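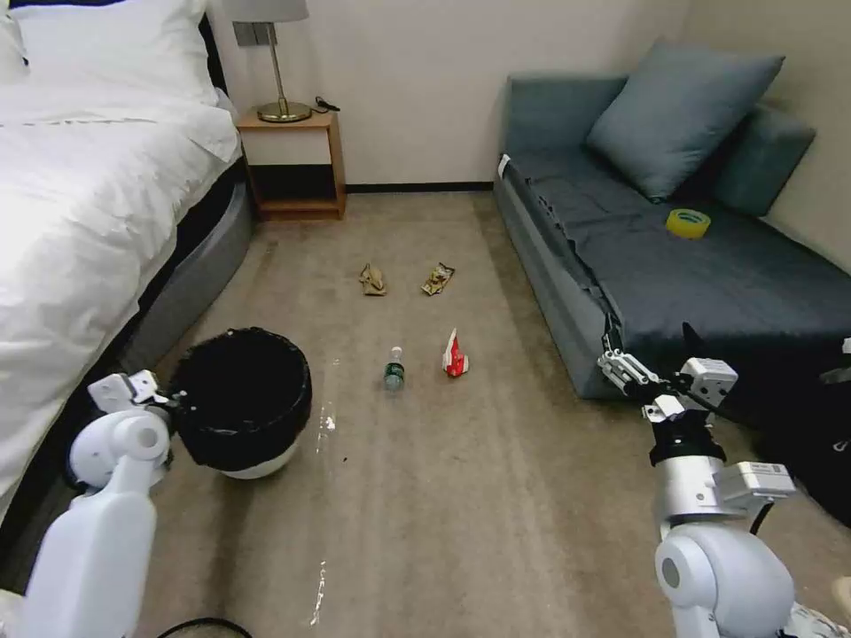 Guesthouse & Short Let Owners Forum > Kit and Equipment > Cleaning and Turnaround

Skusus two-arm room tidier: anyone else on the trial?

rowlands_lamai
Right then, I said in the February moans thread that I'd report back if I ever got my hands on one, and I've had a Skusus at Rowlands for a bit over a fortnight, so settle in.

For anyone who missed that thread: it's the one from Sellenen with two white arms that goes into a room after checkout and puts the rubbish in the bin. You can have it on a 30 day trial, which comes to £853 all in, delivery and setup and collection included. After that you send it back or talk to them about a longer hire. I paid the same as anybody else would, no freebies.

What it does well first. Floor litter. It is properly good at floor litter! I've been leaving it the sort of mess we get on changeover (and some I've scattered myself, yes, I have become a person who throws crisp packets on her own carpet). Small water bottle on its side, no bother at all. Crumpled brown paper, fine. Snack wrappers, mostly fine, though the shiny ones get a second go quite often because they slide out of the fingers when it closes. The red and white packet that was standing up a bit gave it less trouble than I'd have guessed, I think because there's an edge to get hold of.

From four bits of rubbish between the bed and the sofa to all four in the bin took 7 minutes on its best go. I could do it in less than one. But I wasn't in the room, I was downstairs doing eggs, and I think that's where the money is if there's any money in it.

What it does less well:

It needs the bin where it can reach. Ours normally lives under the little nightstand side of things and I've had to get used to putting it out on the carpet by the bed, lid off, with a fresh black bag folded well over the rim. If the bag is loose it catches on the gripper and you come back to find the bin has gone for a walk.

It does not do crumbs. Or anything small, come to that. Little white flecks of whatever on the carpet, it goes straight past them, so you're hoovering anyway.

It won't make a bed. I know they never said it would, but my sister asked, and so did the postman, so I'm putting it here.

And it asks about things. If it can't decide whether something is rubbish it leaves it and sends you a message. I like that. I left a roll of yellow packing tape on the sofa by accident and it messaged me to ask, which is exactly what I'd want if it was somebody's glasses.

Happy to answer questions. Lamai

harbourside_b_and_b
Brilliant, thank you, I've been dying for somebody normal to write one of these up. How does it get on with carpet? Ours is thick and the vacuum fights it.

rowlands_lamai
Ours is a flat beige thing that's seen better days and it rolls over that without complaint. I've got one room with a deep rug and I haven't tried it in there. The Sellenen chap who set it up looked at the rug and made a face, so read into that what you like.

Dougal_4beds
Sorry, but £853 to pick up four bits of rubbish? I could pay a local lad for that and he'd do the bathroom as well.

rowlands_lamai
Find me the local lad, Dougal! I've had the card up in the Dadcombe post office since before Christmas and I've had one call and it was about a sofa.

Dougal_4beds
Fair enough on the staffing, it's dire here too. My point stands though. It's the price of a decent mattress, and at the end of the trial you've got nothing to show for it. And you're still going in afterwards to strip the bed and hoover, so what trip upstairs have you saved?

rowlands_lamai
The first trip. I used to go in once to clear rubbish, once with linen and once with the hoover, because my back won't let me do the bending and the bed in the same go. Now I go in when the floor's clear and I can crack on with the bed. It's the bending I'm paying for. If your knees are good you won't see it the way I do and that's fine.

meadowend
Following. Does it do under things? The stuff I find is always UNDER. Under the bed, under the sofa, once inside the lampshade.

rowlands_lamai
No, and this ought to have been in the first post. Our sofa has a throw on it that hangs down over the front in folds and it won't lift the fabric to look. The base of the bed is solid to the floor more or less so there's nothing to get under there. Anything a hand's width in from an edge is hit and miss. Lampshade, no chance. What was in the lampshade??

meadowend
A sock.

TwoDoorsDown
I had the Skusus before you, if it's the same model, and I sent mine back early. Mine was slow, far slower than yours, and it kept stopping next to the bed. The duvet was the problem. Big white duvet, hanging over the side, and every time an arm brushed it the whole thing froze and wanted me to come up and press the button. I was up and down those stairs all morning. Support were polite but they basically told me to tuck my duvets in.

rowlands_lamai
Oh that's interesting, because I got the duvet thing as well, in the first few days. Ours spills over the side too once a guest has had a night in it. They did something to it remotely and now it backs off and goes round, and I've had one proper freeze since. When did you have yours?

TwoDoorsDown
Back in the autumn. So maybe they've sorted it. I'm not rushing to pay again to find out.

rowlands_lamai
I would ring them and say so. Worst they can say is no.

Dougal_4beds
"Tuck your duvets in" is a wonderful thing to say to someone whose guests have just left the room in a heap.

harbourside_b_and_b
What about cables? I have leads everywhere, lamps, phone chargers, a heater in one room that shouldn't be there.

rowlands_lamai
It's been careful with them so far. There's a short black one that sits coiled up on the nightstand by the lamp and it has never shown any interest, but then it's only working on the floor and the sofa seat on my setup. You choose which bits it's allowed to touch. I've told it to leave the nightstand completely alone, as that's where people leave rings and hearing aids and I don't want a machine making that call. Leads on the floor I pick up before I start it. You want to do that.

pennywhistle_lets
Can I ask the awkward one. Cameras. Do you tell guests there's a thing with cameras going into the rooms?

rowlands_lamai
It only goes in after checkout and it lives in my laundry cupboard the rest of the time, door shut. I've put a line in the welcome folder and a line in the booking email. One couple asked to see it and took selfies with it. One man said he'd rather it waited until his bags were out of the hallway and so it waited. I asked Sellenen where the pictures go and got a long reply that I've only half read, so don't take my word on any of that, ask them yourself before you sign.

pennywhistle_lets
I'd want to read all of it, I think. We had a real falling-out with a guest over a doorbell camera and I'm not going through that again for the sake of a crisp packet.

rowlands_lamai
Completely understand. I'll finish reading it tonight and put the bits about storage in here.

Dougal_4beds
How many rooms are you running it in, Lamai? Because with my four I reckon it would spend longer being carried between floors than working.

rowlands_lamai
Three, all on the same landing, and that is a huge part of why it works here. It can't do stairs. It isn't light either. If I had to get it up and down a flight every changeover it'd have gone back in the first week, I wouldn't even have argued. So for you, on two floors, I'd say no. There, we agree on something.

Dougal_4beds
Screenshotted.

meadowend
Is it noisy? I've got a guest who books the room underneath every single time and complains about the pigeons.

rowlands_lamai
A whirr and a bit of a click when the fingers close. Quieter than the hoover by miles. The loudest thing is the bottle going in the bin! I wouldn't run it before nine in the morning but I wouldn't run anything before nine.

TwoDoorsDown
One practical thing for anybody taking the trial: check what happens about recycling. Mine put everything in the one bin, bottles included, and our council are very hot on that. I was fishing plastic back out.

rowlands_lamai
Yes! Same here, all in together. I asked if I could put two bins out and they said it's coming, in the voice people use when it isn't coming soon. At the moment I take the bottle out again when I tie the bag up. Bit daft but it's one bottle.

harbourside_b_and_b
So would you keep it on, after the trial?

rowlands_lamai
I keep changing my mind. On a Rowlands summer week with everything turning over, yes, I'd have it back like a shot. In a quiet month, no, I'd be paying it to sit in the cupboard. What I want is to hire it for the season and they've only quoted me for the year so far. I've asked them to look at it again. If they come back with July and August on their own I'll take it, wrappers and all.

harbourside_b_and_b
If they do offer you a season, will you post the price? I'd be in for that, we're all on one floor.

rowlands_lamai
Will do. Also I've just read the storage bit and it's longer than my mortgage, so pennywhistle, give me till tomorrow.

pennywhistle_lets
No rush, I've got two changeovers and a blocked sink to get through first.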